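Como montar uma cozinha de brincar que as crianças usam mesmo

Agosto, por Agnes Jardine

Há muito tempo que queria escrever sobre isto! Na ludoteca Varnurier temos uma cozinha de brincar há já dois anos e é, de longe, o canto mais disputado da sala. Já a mudámos de sítio várias vezes (a última num domingo, com a chave de fendas emprestada) e fui aprendendo umas coisas pelo caminho.

1. Escolher o lugar

Encostem a cozinha a uma parede firme e fixem-na com os esquadros. Deixem um metro livre à frente, porque vão aparecer sempre dois cozinheiros ao mesmo tempo, e mais um cliente à espera da sopa. Um tapete fino por baixo ajuda imenso com o barulho.

2. Montar de baixo para cima

Primeiro o corpo e os painéis laterais, depois o tampo, e só no fim a prateleira e o exaustor. Não apertem os parafusos até ao fim antes de estar tudo direito! Contem com uns 30 minutos para o corpo, e mais um bocado se tiverem ajudantes de 4 anos.

3. Pendurar os utensílios

É a minha parte preferida. Duas peças chegam: uma espátula e uma colher de pau, penduradas nos ganchinhos por baixo da prateleira, à altura da mão. Quando pusemos tudo numa caixa, ninguém arrumava nada. Com um gancho para cada coisa, as crianças voltam a pendurá-las quase sem pensar.

4. Preparar o fogão

Uma panela de metal a sério, pequena, vale por uma gaveta cheia de plástico. Tem peso, brilha, faz barulho quando se mexe lá dentro! Deixem-na já em cima do disco, com um legume de brincar lá dentro, e a brincadeira arranca sozinha.

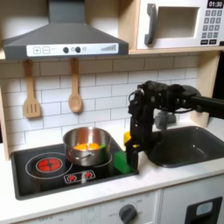
Olanrewaju Wike escreveu-me a dizer que lá em casa faz ao contrário: guarda a panela vazia no armário e deixa os legumes numa taça, para a filha ter de começar pelas compras. Adorei a ideia e já a experimentei com o grupo dos mais velhos, que montou logo uma mercearia inteira com duas cadeiras e um cesto.

5. Arrumar e limpar

Pano húmido no tampo ao fim do dia, e secar bem as partes de madeira. De mês a mês, reapertem os parafusos dos painéis. Os alimentos vou trocando aos poucos, meia dúzia de cada vez, e os que saem voltam umas semanas depois como se fossem novos.

Contacto: Ludoteca Varnurier | © Agnes Jardine | Voltar ao topo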